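4.3 Preparing the sorting task for the Bokalel method

This section explains how to set the table before you repeat the two-arm sorting test. The settings are those used by Fidelina Restrepo and Wilson Ticona in the April trials.

1. Put the three-compartment tray against the back wall. Orange bricks belong in the left compartment, blue in the middle and green in the right.

2. Check the cable of each arm from base to gripper. It must follow the links and keep a free loop at the elbow.

CAUTION: Do not reach over the rail while the arms have power.

3. Lay the loose bricks on the open surface in front of the tray, studs up where possible. Leave a space between them so that the fingers can close.

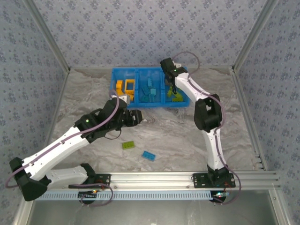 4. Load the policy file and set the speed limit to 50 per cent. Use 80 per cent only after the first full set is finished.

5. Set the random seed to 2339. With another seed your results cannot be compared with our table.

Note: The method gives each arm its own goal and lets them share the tray. When both arms want the same compartment, the arm with the longer path waits — this is normal behaviour and you should not press stop.

6. Start the run. One arm may be above the tray while the other stays near its front side.

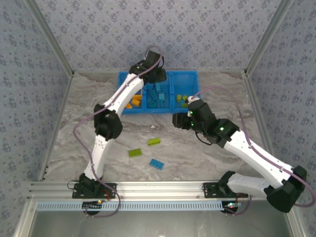 7. When the run ends, write down the colour of any brick in the wrong compartment, then save the log. Repeat the run 2 times with the same seed.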